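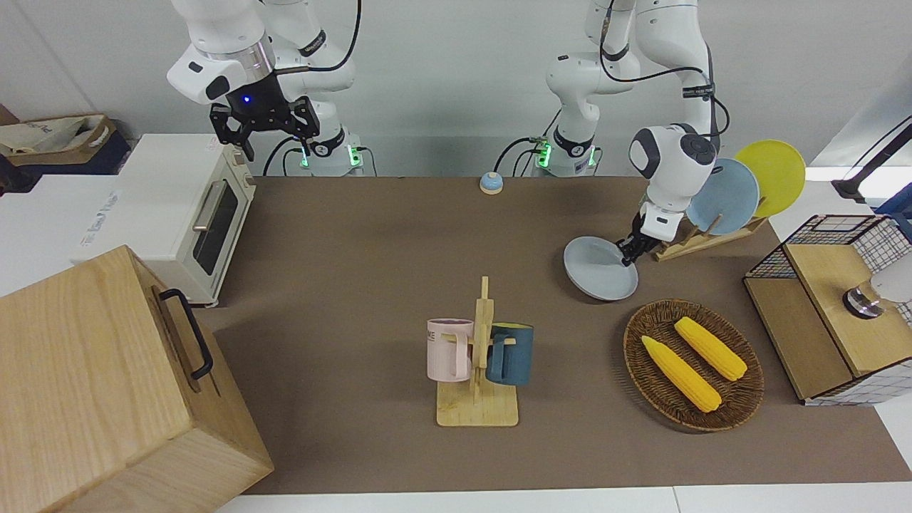
Wenura Tabletop Demonstrations

Household tasks shown to a two-armed robot by remote control. The set holds 229 episodes over 9 tasks, among them moving plates at the dish rack and picking up small items from the mat.

Recording

An operator drives both arms from a pair of hand controllers. Joint positions, gripper opening and video are saved together. Each episode starts when the operator presses the pedal and stops when they press it again. Pauses have been left in.

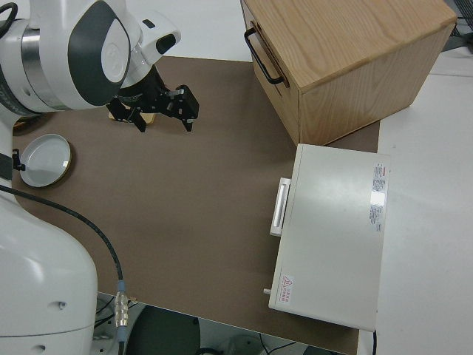
Failed grasps are kept and marked "retry" in the notes column. If you only want clean runs, filter on that column before you split the data. We used 80 per cent for training.

Known problems

In 2 episodes the left gripper values are missing. Task names changed in November, so older files use the short names.

Contact

Myrtle Oyelaran looks after the files. Please send her the episode number with any fault you find.

Last updated 2018-05-07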